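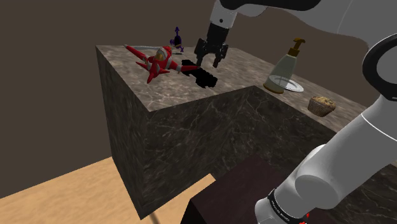 August, 9:40 am

Picked up the Kavier password reset problem from Fredy. His notes stop at the point where he exported the auth logs, so I started over from the raw files on the Danville server.

Count of accounts with a reset in the window: 2894. Of those, 284 had two or more resets inside an hour. Fredy had a higher number, but he was counting the expired links too. Used my filter from here on.

Sorted the 284 by source address. Most come from 14 addresses, all on the same hosting provider. User agent string is identical on every one, including a double space before the version. Saved the list as resets_b.csv in the shared folder.

11:15

Called Jolán about the token format. She confirmed the old forum code makes the reset token from the user ID plus the time in seconds. No random part. So anyone who knows the ID and requests the reset can guess the token in a few tries. The IDs are in the profile URLs.

Tried it on my own test account (ID 1874) on the staging copy. Got in on the third guess. Repeated with a fresh request, second guess. Did not try it on live.

1:30 pm

Mal-soon put in a temporary change on live: reset page off, users get a message to email support. Old tokens cleared from the table. I requested a reset before and after, and the old link now gives the "invalid" page.

Still open:
- Were any of the 284 accounts logged into after the reset? Login table only keeps the last entry per user. Need the proxy logs from Hollenstein, Anitha has asked for them.
- Does Bruren use the same forum code? Sixten thinks they forked it before the reset page was added. Check the repo.
- Wording for the user notice. Draft is with Anitha. It should say passwords may have been changed by someone else and leave out "leaked" until we have the proxy logs.

4:50

Proxy logs not here yet. Jolán's patch uses a 32-byte random token, hashed in the table, good for 20 minutes, one use. Read through it, one comment about the cleanup job. Will test on staging tomorrow morning before Mal-soon turns the page back on.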